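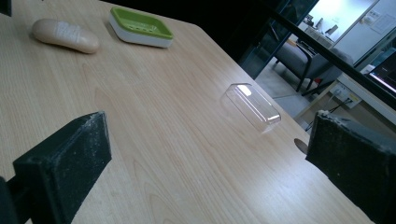 I make cold process soap at home and I'm trying to sort out how to store and carry single bars. Up to now I wrapped everything in paper, but I want to switch to small clear plastic boxes for the bars I take to work and on trips. I have one of the boxes and one bar out on the table at the moment, the pale oval kind with the faint stamp on top. The bars come out of the mold in April weather here with no trouble, but last summer two of them went soft and sticky after a few days in a closed box, and one took on a smell like old cooking oil.

Home Topics Household Bath and Laundry Ask Log in

Storing bar soap in a clear plastic box: how long before it goes soft?
Posted Friday by Shanthi Biswas

To add some details. The bars cure on a rack in the spare room for 5 weeks before I touch them. My recipe is mostly olive oil with some coconut. The boxes are the kind with a lid that closes all the way, no holes. I've kept bars in the rack room for eight months with no problem, so I think it has something to do with the box.

What I'd like to know:

Can I store a cured bar in a closed plastic box at all, or only carry it for a day or two?

Would drilling holes help, and if so where?

Is the oil smell a storage problem or a recipe problem?

I'd also like to stop the soap from marking the table. It's a light wood top with an oil finish and I've already had one bar leave a dull patch that I couldn't wipe off. I don't want to do that again while I test boxes.

Holger Nyberg
Posted Friday, 4 replies in this topic

A closed box is fine for a dry bar. It's a bad place for a used one. Once you have washed with the bar, the water in the outer layer has nowhere to go and the surface turns to jelly. If you're carrying it to work and using it there, leave the lid off until the bar is dry to the touch, then close it. Overnight is usually enough in a heated room. In a damp bathroom it can take longer.

For bars that have never been used, I'd still not seal them. Handmade soap holds on to its glycerin, and glycerin pulls water out of the air. If you close the box on a humid day, the damp air goes in with the bar and you get beads on the surface. People call it sweating. Wipe it off, let the bar sit out, and it's still good soap.

Holes: drill them in the two short ends, above the height of the bar if there's room. Two on each end. Don't drill the bottom unless you have a saucer under it, or you'll have soapy water on everything. Use a small bit at slow speed and put a scrap of wood behind the plastic so it doesn't crack. I cracked two before I learned that. I bought mine from Brellmont and the plastic is on the brittle side.

Five weeks is a bit short for a recipe that is mostly olive oil. Mine get 8 weeks at least and they come out noticeably harder. You can weigh a bar once a week and write it down. When the weight stops dropping, it's ready.

Lamisi Asante
Posted Friday

Just use a tin.

Edem Akolgo
Posted Saturday morning

I agree with Holger on the curing time and the holes. On the oil smell, that is rancidity, and the box didn't cause it by itself. Look for small orange or brown spots on the bar. If you find them, the likely causes are old oil, too much extra oil left in the recipe, or storage somewhere warm. A closed box left in a car or on a windowsill gets hot, and heat speeds it up. Check the date on the coconut oil and the olive oil both. I write the opening date on the bottle with a marker.

If the smelly bar was in the same batch as bars that are still fine on the rack, then I'd suspect heat. If the whole batch smells, throw out the oil.

I wouldn't go with a tin unless it's aluminum. Plain steel tins rust at the seams once a wet bar has been in there, and the rust stains the soap.

About the table. Soap is alkaline, and a damp bar will take the oil finish off wood if it sits long enough. Put a saucer or a folded washcloth under it. For the dull patch, wipe with a barely damp cloth, let it dry for a day, then rub in a little of whatever oil the table was finished with. Work along the grain and wipe off the extra after ten minutes. You may need to do it twice. Try it on the underside first if you don't know what finish it has. Lay the used cloth flat outside to dry before you put it in the trash, since some finishing oils can heat up in a wadded rag.

Shanthi Biswas
Posted Saturday

Thanks. The smelly bar did spend a week in my car, so I think that settles it. The rest of that batch is still fine on the rack. I'll drill the short ends and leave the next batch for eight weeks. There's a saucer under the test bar from tonight.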